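Furniture and Floor Space in a Family Room
Student project report, Design for the Home, second year
Group: Fengying Shi, Naveed Ghumman, Sofia Coelho
Tutor: Celeste Patrício
Handed in 03/04/2020

1. Why we chose this subject

Our course brief asked us to look at how one room in a real home is used and to suggest changes that cost little or nothing. We chose a family room in Jukcombe, in the house of Chandrasekhar Rodrigues, who agreed to let us visit in January. The room is used for children's meals, for play and for keeping things that have no other place. We wanted to find out which pieces of furniture earn their floor space and which are only parked there.

2. How we worked

We made 2 visits. On the first we drew a floor plan by hand and talked to the family about an ordinary day. On the second we checked the plan and marked each piece as "daily", "weekly" or "hardly ever". Naveed drew the plan, Sofia kept the notes and Fengying wrote up the results. Our tape measure was too short for the long wall, so that length was taken in two parts and may be slightly out.
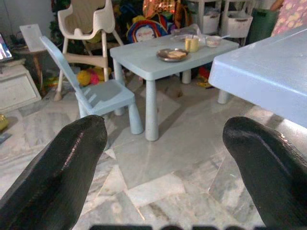
3. Findings

3.1 The children's corner

The small light-blue table and its chair are marked "daily". The table is big enough for a plate with bread, a cup and a bowl with a spoon, but once these are set out there is not much room left for a book or a drawing. The family told us that meals and drawing often clash for this reason.

The chair is plastic with a tall slatted back. It is light and a child can pull it along the marble tiles without help. The white high chair behind it is marked "weekly". It stands on the same floor as the toys, and these end up under and behind its legs, where they are awkward to reach.

There is a second light-blue table, larger than the first. We had expected it to be the main one, but the family said the children prefer the small one. We marked it "weekly".

Storage on this side is a set of white plastic drawers with a dark green bin next to it. The drawers are useful, but bags and other things still gather near them on the way in and out. Sofia suggested a row of low hooks for the bags.

3.2 The far side

The rest of the room gave us more trouble, as most of what we marked "hardly ever" was here. A white metal folding chair is kept open with something soft and light blue over its back. Folded flat it would take up very little space, and the family agreed that it is mainly used when visitors come.
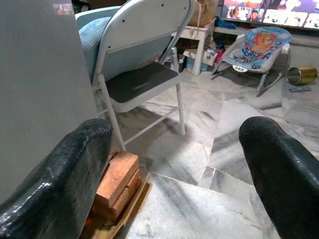
The bricks on their board are left from a repair and are waiting to be taken away. They are heavy and low, and we thought they should be the first thing to go, especially with small children in the house. The white plastic stool is being used as a shelf for a bag, with small boxes and other items around and under it. We sorted this group on paper only and did not move anything ourselves.

4. Suggestions

Take the bricks outside or give them away.
Fold the metal chair when there are no visitors.
Clear the stool so that it can be used as a seat.
Use the larger table for drawing and keep the small one for meals.
Put one open box for toys beside the high chair.

5. Limits of the project

We saw the room only in winter, when the children play indoors more. We also did not ask the children themselves, which Celeste Patrício pointed out at our halfway review. Fengying would like to repeat the visit in summer if the family is willing.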